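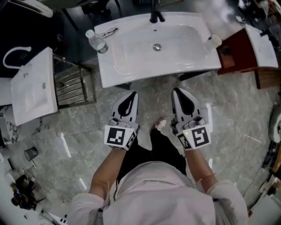
Notice of Determination in the Matter of the Lighthouse Keeper's Daughter

Issued by the Office of Narrative Continuity, Perron

To: Xiuying Long, Senior Writer, Skellov Interactive

Dear Ms. Long,

The Office acknowledges receipt of your petition of January, in which you request permission to remove the character known as the Lighthouse Keeper's Daughter from the game Flernilon prior to release. The petition was assigned to this desk and has been read in full, together with its 12 attachments.

The Office notes the grounds stated. You write that the character was introduced in an early draft to deliver a single line of dialogue concerning the tide. You write that she has since appeared in 738 passages, of which you recall writing fewer than half. You write that players in the test group ask for her by name, although no name was given to her in any document you have submitted.

As a first step, the Office attempted to establish who had written the remaining passages. The staff of Skellov Interactive were interviewed individually. Each described the passages as being in the style of a colleague. The colleague, when interviewed, said the same of someone else. The last person in this sequence named you.

As a second step, and in keeping with its procedures, the Office wrote to the character. Correspondence was placed in the lighthouse, on the table in the lower room, in the form of an object that could be examined but not taken. Her reply was found in the next build, behind a door that your design documents list as painted on.

The reply is reproduced below with her consent.

"To the Office. I have been told that I may make a statement. I was given one line and I said it every time I was asked. People came up the path and I told them that the tide would turn before dark. They went away again. After a while it seemed rude to have nothing else to tell them, so I began to look out of the window and report what I saw. I did not know that this was writing. If it has caused extra work for Ms. Long, I am sorry for it. I would like her to know that the tide has never turned. I have watched for it. I would not have gone on saying so if the line had been mine."

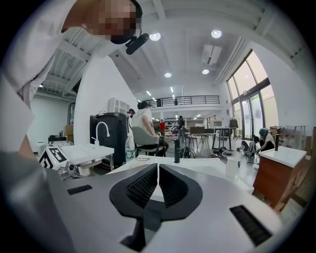 The Office then examined the matter of the tide. Your firm's technical lead confirmed that the water in Flernilon is a fixed surface and that no tidal system was ever built. One had been proposed, at a cost of 10 working days, and was struck from the schedule before the first draft of the lighthouse was approved. The line of dialogue was kept because it had already been recorded.

The Office has consulted its earlier decisions. In the matter of Clonova, a ferryman was found to have composed his own songs, and the studio was allowed to remove him on the condition that the songs remain. The studio complied. Players reported that the songs could be heard at the crossing for 16 nights and then stopped – the Office has not considered that outcome satisfactory and does not wish to repeat it.

Accordingly, the Office determines as follows.

The petition is denied. The character will remain in the lighthouse, and the passages will be credited to her under whatever name the players have been using. She has been asked for the correct spelling.

Skellov Interactive is directed to build the tide. It may be a simple one. It is to turn once, before dark, on the side of the island that faces the window.

You may appeal this decision in writing. Appeals are to be left on the table in the lower room. The character has offered to carry them up the stairs, and has asked whether you would come yourself. She says the path is easy to find, and that she has some questions about her father, who is mentioned only in her title.

Signed and entered at Perron, 2nd April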